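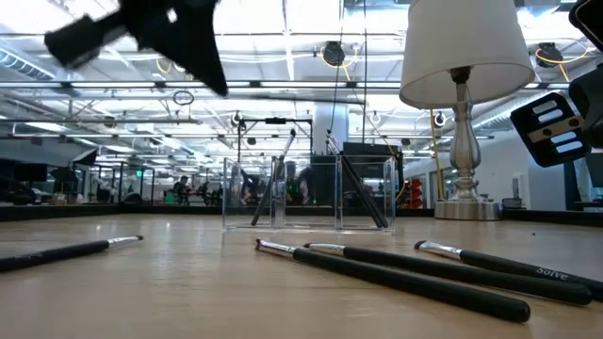

Whiteley Robotics Club – Minutes of Regular Meeting
Posted 07/03/2024 by Dwynwen Nicholas
2 min read

Meeting opened at 6:05 p.m. June minutes approved with one correction: the Palier entry fee is $300 per team, not per student.

1. Brush sorting project
The two-arm group reported on the task for the Palier student challenge. Brushes have to be picked up off the table and placed in a clear holder, using both arms. The group has 400 recorded runs and wants another 300 before training again. Members agreed that new runs should use mixed starting positions.
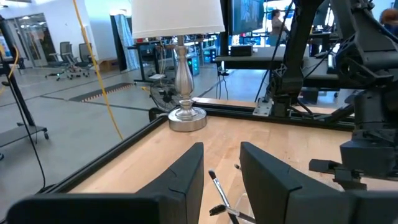
Grasping was the main topic of discussion. Thin handles are harder for the group than thick ones, and two members asked to try softer finger pads. Dwynwen wants more practice on brushes that lie close to another tool, with the fingers coming down on either side as they do over the silver-ferruled paintbrush here. She will write up a short test plan. The pads can come out of the parts budget – no vote needed.

2. Software
The Pakano branch is merged. Anyone still on the old control scripts should switch before the next session. Log files go in the shared folder under the operator's initials. 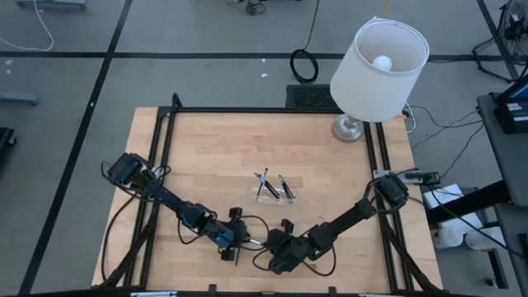 Calibration notes for both arms also belong in that folder. Several are missing from last month.

3. Other business
Motion to lend the 2010 Flukness line follower to the middle school club. Seconded and passed. It needs a new battery first.

Adjourned 7:20 p.m.

Last updated 07/03/2024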